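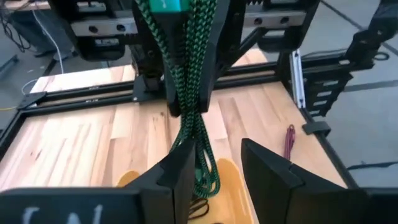

Pace and Draw Position in Sprint Races at Hapeta Park

Carleen Paewai, Cosimo Sartori
Supervisor: Elsie Hinds

1. Background

Hapeta Park is a left-handed turf course with a short home straight. Sprint races start from a chute that joins the main track shortly before the turn. Local trainers hold that a low draw is an advantage over this trip, as horses drawn wide must either use energy early to cross or travel further around the bend. The aim of the project was to test this view against race results and to see whether the effect depends on the going.

2. Data

Results were taken from 70 sprint handicaps. Races for two-year-olds were left out. For each runner we recorded the draw, weight carried, starting price, finishing position and position at the turn. Position at the turn was read from race replays by both authors separately. Where the two readings differed, Yvette Després made a third reading and the middle value was used.

Late withdrawals leave gaps in the stalls. Draws were therefore renumbered from the rail outwards, counting only horses that started.

3. Method

Runners were placed in 3 groups by draw: low, middle and high. Finishing position was converted to the share of rivals beaten, so that fields of different sizes could be compared. A linear model was then fitted with draw group, weight, starting price and going as inputs. Going was entered as firm, good or soft.

4. Results

Low-drawn horses beat a larger share of their rivals than high-drawn horses on firm and good ground. On soft ground the difference was small and changed sign when the largest fields were removed. Middle draws lay between the other groups in all cases.

Once position at the turn was added to the model, most of the draw effect disappeared. Horses drawn high that reached the first 4 places by the turn did as well as those drawn low in the same positions.

5. Limits

The rail is moved between meetings and its position was not recorded in the results. Starting price may already include the market's view of the draw, in which case the model understates the effect. Jockey was not included. Mylene Manalastas has suggested repeating the work for the Gremora course, where the run to the turn is longer.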